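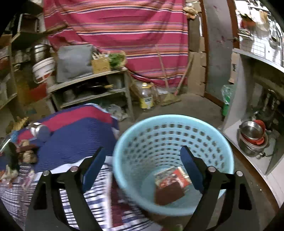 Birthe Laxdal asks whether the new soft plastics collection will take crisp packets and sweet wrappers, or only carrier bags and bread bags. The Prastham Waste and Recycling Service has received the same enquiry by telephone and at the counter. Replies to this and other points are set out in the thread below.

1/ Crisp packets, sweet wrappers, biscuit film and bread bags are all accepted. Foil-lined packets are accepted with the rest. Residents are asked to shake out crumbs. Rinsing is needed only where a wrapper has held something wet, such as meat, fish or sauce.

2/ The collection starts in March on the Umine and Vídalín rounds. The remaining rounds will follow once the sorting line at the Donemska depot has been tested at full load. A start date for those streets will be posted on the lamp column notices and by letter.

3/ Before settling the rules, the Service wrote to 1000 households on the two rounds. Replies came back from 873 of them. We are grateful to everyone who filled in the form, including those who used the back of it.

4/ The question most often raised was storage. Soft plastic weighs very little and takes up a great deal of room. Many residents in flats said they had no space for another bin, and the Service has accordingly decided against issuing one.

5/ Each household will instead receive a roll of purple sacks. A sack may be hung on a door hook, kept in a cupboard or folded inside an existing bin. Please tie it at the neck before putting it out. Sacks left open tend to empty themselves along the street in windy weather.

6/ Collection will be fortnightly, on the same morning as paper and card. Sacks should be at the kerb by 7 am. Crews cannot return for sacks put out later in the day.
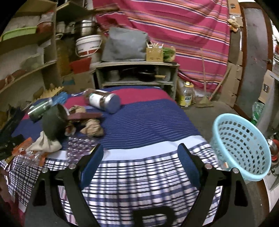

TOPIC: TEXTILES AND BEDDING

7/ Several replies concerned old sheets, blankets and towels. These must not go in the purple sack. Fabric wraps itself round the rollers at the depot and the line has to be stopped while it is cut free.

8/ Clean bedding in fair condition can be taken to the textile bank beside the Vídalín swimming baths. Worn or torn bedding is also accepted there, provided that it is dry and bagged. Duvets and pillows are not, and should be taken to the main site.

9/ Odd gloves and single socks may go in the textile bank. They need not be paired.

10/ Residents who cannot travel to the bank may book a doorstep collection of up to 3 bags. There is no charge. Bookings are taken by telephone until 4 pm.

11/ On the matter of packaging that combines paper with plastic: a simple test is to tear it. If the outer layer tears like paper and a film stretches beneath it, the item belongs in general waste for the present. We recognise that this is unsatisfactory, and have raised it with the reprocessor.

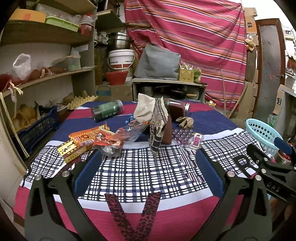
Tall packet standing on a patterned tablecloth.

12/ Pouches with a rigid spout or plastic cap may be placed in the sack once the cap has been removed. Caps go in the container recycling. Pouches used for pet food should be rinsed.

13/ Sirkka Karppinen wrote to say that the draft leaflet used the word "film" in two different senses. The point was a fair one. The final leaflet says "thin plastic" throughout, and a large-print edition has been ordered. Please ask at the counter if you would like a copy.

14/ Cling film, bubble wrap and the netting from fruit and vegetables were listed as "to be confirmed" in the draft. Cling film and bubble wrap are now accepted. Netting is not.

15/ Compostable bags must be kept out of the sack, including those sold as suitable for food waste caddies. They look much like ordinary bags once crumpled, and even a small number can spoil a bale.

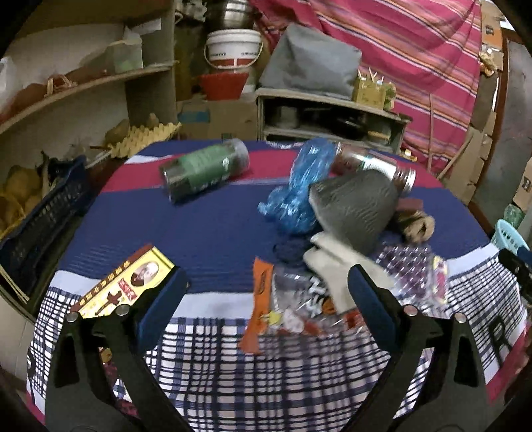

Snack bag and sweet wrapper, with a white cloth glove on top of the pile.

16/ A sack found to contain glass, batteries or food will be left at the kerb with a card stating the reason. There are no fines under this scheme. The sack may be put out again at the next collection.

17/ Staff will be at the Umine market hall on Thursday from 10 am with sample sacks and copies of the leaflet. Residents are welcome to bring along any item they are unsure of.

18/ Replies to this thread are read during office hours. Missed collections should be reported by telephone, as messages left here do not reach the crews.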